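Gudis Boards > Celebrity Gossip > The Grelidska vow renewal, WHY

marzipan_moll
June 14, 2023
OK, I need to talk about this with people who care. Grelidska renewed her vows last weekend and her husband was not there. He was on a tablet! Propped on a chair! She flew in 187 guests and the man dialed in from a fishing trip. Am I the only one who thinks this marriage ended two albums ago?

tubesock
You're not. My sister still thinks it's sweet. We aren't speaking.

Lorna_in_Dayton
I'll be the grump. He had the trip booked before she set the date, and he said so on the Slanina podcast. People work, people travel. My husband missed our anniversary for a roofing job and we're fine.

marzipan_moll
Lorna, I love you, but a roofing job pays! This was trout. And she wore the Sustero gown, the one with the 13 foot train, so it's not like she was going for low key.

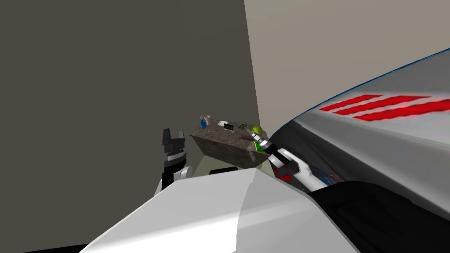

Also the toast. Her manager, Eyvindur Hviid, gave it, and he thanked the record label before he got to the couple. I watched it three times - you can see her mother put her fork down.

quietpete
The fork thing is a reach. I saw the same clip and I think she was just done eating.

tubesock
Pete, she had a full plate.

quietpete
Maybe she doesn't like salmon. I don't.

Lorna_in_Dayton
What bugs me more is the gift list. Who asks for a 4,000 dollar espresso machine at a renewal? You already have your kitchen stuff.

marzipan_moll
See, that I can forgive. If I had to marry a tablet I'd want good coffee too. My bet is they announce a split in August, right before the tour.

Lorna_in_Dayton
No way. Christmas at the earliest, and I still say they make it.

tubesock
Putting me down for August.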